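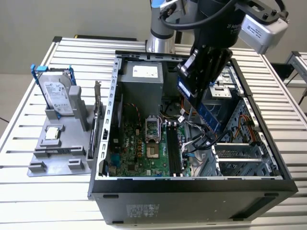 Slide 1 — Memory goes in with the case on its side

Good morning. Thanks to Ulla Strand for the slot, and to the Trustullow repair room for letting me run over last time.

The talk is on putting a desktop tower together: what order, what to check, what tends to get bent. I have 12 slides. If I get to the last one early we'll go straight to the benches.

Start with the case. Lay it on its side, panel off, board facing up. People try to save table space by working on a standing tower. Memory needs a straight push down, and you can't give it one when the case is rocking. Case on its side, every time.

(Pause. Ask who has built one before.)

Slide 2 — Before you open anything

Power cord out. Hold the power button in for a few seconds. Touch bare metal on the case, then pick up parts. At Pemell we had wrist straps at every bench and most of them hung on the hook, so I stopped arguing and made touching the case part of the routine. Use a strap if you have one.

Clear the bench. Screws in a dish, panel on the floor against the wall where it won't get kicked.

Slide 3 — Order of work

Processor first, then memory, then drives, then cards. Cables last. You can change this around and the machine will still run, but a big card in the wrong spot means you're reaching over it for everything else.

Myrto Stergiou does drives before memory. We've talked about it. Either is fine if you can still get your fingers to the slot latches.

(Take a question here if there is one. The usual one is below.)
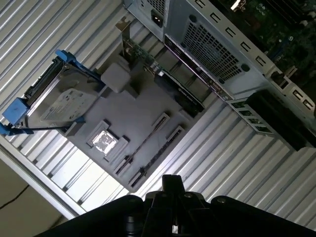 Can I put an old hard drive from another computer into a new build?
Usually, if the new board has the right connector and the power supply has a spare plug for it. Copy off anything you care about first, and don't count on the old operating system starting up on the new board.

Slide 4 — Processor

This is the slow one. Lift the lever, open the bracket, look at the pins under good light. If something looks off, stop there. A bent pin can sometimes be straightened, but don't do it on the clock.

Find the corner mark on the chip and the matching mark on the socket. Hold the chip by its edges and lower it flat. No pushing and no sliding. The bracket does the pressing when you close it. It takes more force than people expect and there may be a small creak.

(Slow down. Abilio Calvo tells me I rush this slide.)

Slide 5 — Memory

Open the latches. Line up the notch. Press on both ends until the latches come up. If one side is high, take it out and do it over. A stick that is half seated is the first thing I look for when a new machine won't start.

If you have two sticks and four slots, read the board manual. The right pair is often not the pair closest to the processor.

Slide 6 — Lay the parts out

Set every part next to the case before the first one goes in, in the order you'll reach for it. Give each one its own spot.

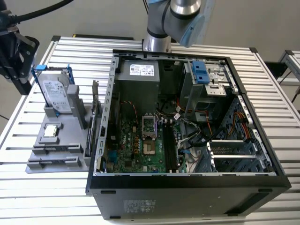 It takes a few minutes and it shows you what's missing while there is still time to go find it. In the February class we had a build stop at one in the afternoon for want of a drive bracket, and Hugo Llorente spent his lunch going through the spares.

Slide 7 — Drives and cards

Slide the drive and its caddy in together until they seat. Don't force a caddy. If it sticks halfway, a tab is folded under.

For cards, take the slot cover off the back first. Press the card in level, then screw the bracket down. Check the card again after the screw is in — tightening can lift the far end.

(Move to benches after slide 12. Handout on the side table.)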